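**Prekholm labeling** is a method for annotating recordings of human hand work so that they can be used to train robot arms. Its central rule is that a demonstration is divided at changes of contact (a finger touches, a finger lets go) and nowhere else. The method was worked out by Helge Nyberg and Gunnel Berge at Wikström, a small robotics laboratory, and takes its name from the town where the two shared an office and, by both accounts, one good chair.

## Background

Imitation learning asks a robot to copy what people do. This requires someone to decide what the people were doing, a question that had long been left to whoever was free that afternoon. Early sets of demonstrations at Wikström were labeled in plain sentences such as "picks up the cup" or "tidies." Two annotators given the same clip rarely agreed on where the picking up stopped and the tidying began, and one of them is remembered for using "continues" as a label for an entire morning's footage.

Nyberg's first answer was a longer list of verbs. The list reached 260 entries, among them "nudge," "nudge (firm)," and "reconsider." Agreement between annotators went down. Berge, who had been asked only to format the list, proposed throwing it out.

## Method

A recording made with a pair of hand-held grippers is treated as two parallel tracks, left and right. On each track the annotator marks the moment at which the fingers close on something and the moment at which they open. The stretch between two marks is called a *hold*. A hold carries the name of the object and, if the object is resting on or against anything else, the name of that thing as well. Intentions are not recorded. The handbook is firm on the point and gives it a page to itself, most of it blank.

Stretches in which both tracks show a hold at once are called *overlaps*. They are marked separately, as they are where most of the disagreement used to live. An annotator looking at a short overlap must say whether the two objects touch, whether either hand could let go without the other object moving, and which hand closed first. "Cannot tell" is a permitted answer to all three, and in the opinion of its inventors the most useful label in the scheme.

Marks are entered in Grunik, an editor written for the purpose, which refuses to save a file with an unclosed hold. This feature was intended to be temporary.

## The bracelet set

The recordings most often used to teach the method concern small jewelry and its packaging. Bracelets were chosen for being limp, partly see-through, and inclined to catch on each other, qualities that had already driven one earlier labeling scheme into retirement. The set is known as Ikico, and new annotators spend their first week on it.

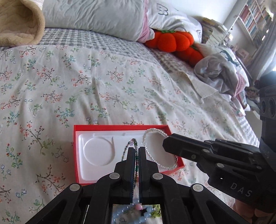 Overlaps in Ikico are graded by how hard it is to say what is touching what. A middling case has one gripper pinching a bracelet of clear faceted beads over an open red box while a second holds a dark multicolored one whose loop leans toward it. The contact between the clear loop and the rim of the box has to be entered. The circular groove in the white foam insert is empty and so gets no entry at all, however plainly it seems to be waiting for something. Trainees like to write "about to place" at this point. Grunik has no field for it.

## Results

In the comparison reported by Nyberg and Berge, 22 annotators labeled the same clips under the verb list and again under the contact rule. The second round produced closer agreement on where each segment started and ended. It also took longer, a finding that appears in a footnote.

Arms trained on the relabeled clips dropped fewer objects in the handover test, which was run over 20 trials per arm. On tasks with a single hand the difference was too small to claim, and the authors did not claim it, although an early poster did.

## Criticism

The usual complaint is that the method throws away purpose. A person who picks up a bracelet to look at it and a person who picks it up to put it in a box will receive identical labels until one of them opens a gripper. Supporters reply that the robot does not know the difference either. Critics have described this as the problem.

A second objection concerns pushing and sliding, in which contact is made without the fingers closing. The original handbook had no entry for these. Version 7 added the *brush*, defined as "contact without commitment," and Berge has since asked for the wording to be changed. Nyberg has declined to reopen the file.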